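Sun 19 January

Cotik trial, second sitting. Evaluation license still running, Nadport's quote still in the drawer. They want 700 a month for the simulation kit with support, and the quote is good until the end of the month. I'd like to have an opinion by then that doesn't come from their brochure.

Installed the update they sent after my December complaints. The loader no longer hangs on startup. The sink task (their name for it, "sink to counter, mixed household") now opens on the Lindgren workstation without me editing the paths by hand. So that's one complaint closed out of 5.

Still open: friction. Every object in the pack ships with the same friction value, fruit and metal alike. Support's answer was that users "typically tune this to their own needs." Fine, but then what is the object pack for? I can get meshes anywhere.
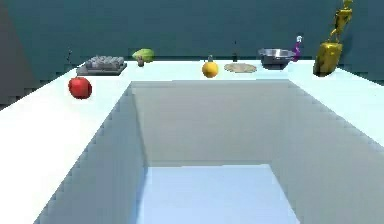 Also still open, the randomizer. The sales page says layouts are varied on each reset. I reset over and over this morning and kept getting objects lined up along the back of the counter, well spread, none of them leaning on each other. The order shuffles and that's it. Our real bins are a mess, things leaning on each other, and that's where our current picker fails. A lemon or orange sitting in a neat row is not a test of anything. The bowl and the flatbread next to each other is as close to clutter as I've seen it come.

Rendering: the basin walls have stair-stepping along the diagonal seams. Cosmetic for a person, maybe less so for anything trained on the depth edges. Tried the higher quality setting and the reset time went up enough that I switched back. Didn't log the numbers, should have.

The gold statuette is a fair choice, I'll give them that. Shiny, awkward shape, tall next to everything else. I'd like to see a grasp planner deal with it. Theirs timed out on it 2 times in 5, and the log just says "no solution" with no hint whether it was reach or collision.

Compared notes with the Motel people, who had the previous version on trial. They gave up over the export format. I haven't got that far – the export button is grayed out on the evaluation license, so we'd be buying that part blind. Asked Nadport for a temporary unlock. No reply yet.

Leaning no at this price. Might change my mind if export works and somebody there can show me a pile.

To do: 
log reset times at both quality settings
write a custom layout with objects touching, see if the physics holds
set friction per object, rerun the statuette
chase Nadport about the unlock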